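Ticket 2000 - Ward finder sends Brinbridge voters to the wrong candidate page
Status: Resolved
Opened by: Thoa Lâm, campaign office
Assigned to: Narendra Nigam
Copied: Salma Zerouali, Châu Đàm

Thoa Lâm wrote:
Hi all! First of all, the new site is lovely and people on the doorstep keep telling me they've used it. Now the problem. If you type a Mill Ward street into the ward finder you get the council candidate page for Harbor Ward. I tried my own street and then my sister's. Both wrong. The school board part of the page is fine, it's only the council part. We have leaflets going out with the site address on them, 500 for Mill Ward alone, so I'd love to get this sorted before they land on doormats.

Narendra Nigam wrote:
Thanks Thoa, great report, and thank you for trying two streets! Could you send me the exact text you typed and tell me if you picked from the drop-down or just hit Enter?

Thoa Lâm wrote:
I typed "Tanner Row" and hit Enter. For my sister's I picked from the list. Same result both ways.

Narendra Nigam wrote:
Perfect, that rules out the drop-down. I can reproduce it here. I cleared the page cache on Cumeo and tried again, no change. Then I switched off the Madesum address plug-in and the finder fell back to plain ZIP lookup, which gave me the right ward (hooray) but also lumped in half of Station Ward (less hooray). So the trouble is somewhere in the street table that Madesum reads. Plug-in is back on for now.

Salma Zerouali wrote:
Jumping in from the policy side. Could this be the boundary change? The council redrew the line between Mill and Harbor in April and moved 7 streets across. Tanner Row is one of them. I remember it well, I sat through the whole hearing and it was far more fun than it sounds.

Narendra Nigam wrote:
Salma, you're a star. I looked up all 7. The finder gets 6 of them wrong and one right. The right one is Cooper Lane, and someone fixed that by hand in the admin screen, which explains why our test before launch passed. We only ever tested Cooper Lane!

So the street table is the pre-April one. Next question is why the import didn't pick up the new file.

Thiện Hoàng wrote:
Hello, I look after the imports. The log says the April file was read and then skipped. The elections office changed a column heading from "Ward" to "Ward name" and our script didn't know what to do with it, so it kept the old table and carried on without a word. I've added the new heading and I'm running it on the test copy now.

Thiện Hoàng wrote:
Test import finished clean. All 7 streets show the right ward. I also made the script send an email if it ever skips a file again. Should have had that from the start, sorry Thoa.

Thoa Lâm wrote:
No need to be sorry, this is fantastic. One more thing while you're in there - would people who bookmarked the old result still see the Harbor page?

Narendra Nigam wrote:
Good catch. Yes, they would, the ward is part of the page address. I've put in a small notice at the top of both council pages that says "Moved ward this year? Check your street again" with a link back to the finder. Châu, are you happy with that wording?

Châu Đàm wrote:
Love it. Short and clear. Could we make it "Not sure of your ward?" so that it makes sense for newcomers too? I'd also like it in Mạch, the volunteer newsletter, so canvassers know what to say if somebody brings it up.

Narendra Nigam wrote:
Changed. Live import ran on September 26, 2009, and I went through every moved street on the public site afterward. All good. Bookmarks from before will show the notice. I've added the full list of moved streets to the launch checks so we don't lean on Cooper Lane again.

Thoa Lâm wrote:
Just tried it from my phone and from the office machine. Tanner Row gives me Mill Ward, correct candidate, correct polling place. Leaflets can go. Thank you all so much, this was a really fun one to watch come together!

Narendra Nigam wrote:
Closing. Please reopen if any street outside the moved ones looks odd, particularly near the river where house numbers are split between two wards - I haven't gone through those by hand.

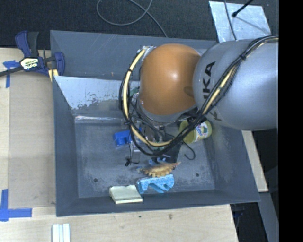 My street was moved to a different ward. Do I have to register to vote again?
If you haven't changed your address, you don't need to register again. The elections office moves your record along with the street, and you can check your new ward by typing the street name into the ward finder.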